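Folding of knitted garments

From Olis, the household reference
Reading time: 5 min
14 shares | 2 comments

Folding of knitted garments is the practice of laying a sweater, cardigan or other knitted piece on a flat surface and bringing it into a smaller shape, usually a rectangle, for keeping in a drawer, on a shelf or in a box. It is different from the folding of woven clothes such as shirts and trousers, where the cloth holds a crease and keeps its own measure. A knitted fabric is made of loops, and the loops can move. For this reason most household manuals advise folding for heavy knits and keep the hanger for light ones.

Background

In many houses the sweater was for a long time kept flat in a chest, together with blankets. When the wardrobe with a rail became common, knitted clothes were also put on hangers, and the long shoulders and the small points near the sleeves became a known complaint. The household writer Leonidas Lazaridis gives a full chapter to this subject in his book The Quiet Drawer. He recommends that everything heavier than a thin cardigan should go back to the shelf. His chapter is still quoted often, although his advice on mothballs is no longer followed by most readers.

In Bendasthorpe, a town with a number of small knitting workshops, the finished sweaters were folded over a thin board before they were sent to the shops. The board gave every piece the same width. Some families in the town still own such a board and use it at home.

Properties of the fabric

The behavior of a sweater during folding depends mostly on three things: the fiber, the thickness of the yarn and the stitch.

Wool is elastic and returns to its shape after light pressure. Cotton is heavier and returns less. Acrylic is light and easy to fold, but it slides, and a pile of acrylic sweaters falls over sooner than a pile of wool ones.

Thick yarn makes a thick fold. A chunky sweater folded in four layers can take the same space as several thin ones, and it will open again by itself if nothing is lying on top of it.

Cable stitch needs separate mention. In a cable the stitches cross over each other, so the fabric is raised in some places and flat in others. It is also narrower than plain knitting made with the same number of stitches. A fold that runs along the length of a cable is usually clean. A fold that runs across several cables makes a round edge, and pressing this edge with the hand does not help very much. The textile teacher Chae-won Myung, in her course notes published by Gkikas, advises her students to "look for the valley between two cables and fold there."

Choice of surface

A table gives the flattest result, but a large sweater with the sleeves open is often wider than the table is deep. The bed is therefore the most common place for this work at home. It is wide, it is at a comfortable height for many people when they kneel or sit, and nothing falls on the floor.

The weak side of the bed is its softness. A thick duvet gives way under the hands, and the middle of the sweater sinks a little when the sides are folded in. It is good to pull the duvet smooth first. A patterned cover can be of some use, as the lines or figures of the pattern help the eye to see if the hem is straight. On a plain sheet this help is missing. Light-colored wool should not be put on a new dark cover before the cover was washed, as the color can rub off.

Common methods

Rectangle fold. The sweater is laid with the front side down. One side is folded to the middle, and the sleeve is turned down so it lies along the body. The same is done with the other side. Then the hem is brought up to the collar, once for thick knits and twice for thin ones.

Half fold. The sweater is laid with the front side up and folded along the middle line, so that one sleeve lies on the other. Both sleeves are then placed across the body and the hem is brought up. This method is quick and it is used much for children's clothes. It leaves a line down the center of the front, which can stay visible on fine knits.

Roll. After the sides are folded in, the sweater is rolled from the hem to the collar. The roll is practical for suitcases. For chunky knits it is less suitable, because the roll becomes very thick.

Board fold. The sides are folded over a flat board of card or wood, and the board is pulled out from below. The Drutero board, sold in one adult size, is the one most often named in manuals.

Laying out the garment

All the methods begin with the same step, and it is the step which is done with the least care. The body is spread until it lies roughly flat, without pulling. The fabric should be moved with open hands from the center to the outside. If it is taken by the edges and stretched, the ribbing at the hem gets wider and may stay so for some time. The sleeves are arranged last.

A cable-knit sweater in cream and mustard tones, spread on a bed over a blue, turquoise and grey duvet:
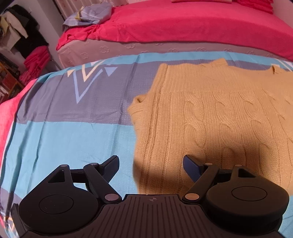

Storage after folding

Folded knits are kept in low piles, with the heaviest at the bottom. The chunky sweater with a weight of 560 grams or more should not lie on top of fine wool for a whole season. Many households put the thick pieces away in spring and take them out in October. Before this long rest the sweater must be clean and fully dry.

It is recommended to open and refold the pieces now and then along other lines, so that the same stitches are not always bent. Shelves for sweaters are often 55 centimeters deep, and a second row behind the first one is easily forgotten.

See also

Blocking (knitting)
Care of wool
Linen closet
Ribbing

Last edited 2019-06-18

Contact | Copyright Olis | Back to top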